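# Open-frame rack

An **open-frame rack** is a rack with no doors or side panels, just upright posts with the kit hung between them. I've kept this entry for the Hellum wiki going since January, and Lucyna Jabłońska puts my spelling right, so blame her for anything that still looks odd!
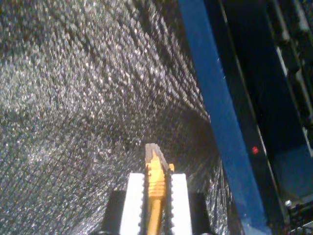
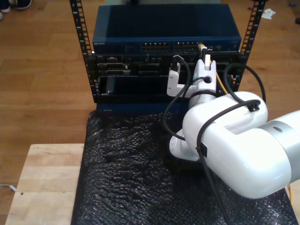 The word "rack" gets used loosely at our place (Osaze Aliyu calls any shelf a rack), but for this article I mean the sort with posts you can bolt things to. Mounting posts have a column of holes running up them, and the hole shape matters more than you'd think when you're buying. The black posts around the blue NETGEAR switch have square ones, and those are what I'd pick every time. Square holes take cage nuts, so if you ruin a thread you swap the nut and carry on. Round threaded holes are less forgiving – I ruined two at Gesinley and still hear about it.

## Where it goes

An open frame suits a room you can lock. Air gets in from every side and you can reach the back without wrestling a panel off, which I love, but so can dust and passing elbows. The Tekero office has theirs beside the kettle. I've said my piece.

## Putting kit in

Heavy things low, light things high, is the usual rule. I like the switch near the top, as the cables then drop down neatly, though Ecaterina Moldovan puts hers in the middle and her patching is far tidier than mine (annoyingly).

Rest each unit on something while you do up the screws, or get a second pair of hands. Start all the screws loosely before you tighten any of them. If you've got a table to work on, cover it first; metal corners scratch wood very easily.

## Labels

Label both ends of every cable. Our cable list at Macedo has reached number 275, and the early ones only say things like "Violeta's desk", from before she moved upstairs.

## See also

- Cage nuts
- Patch leads
- Wall brackets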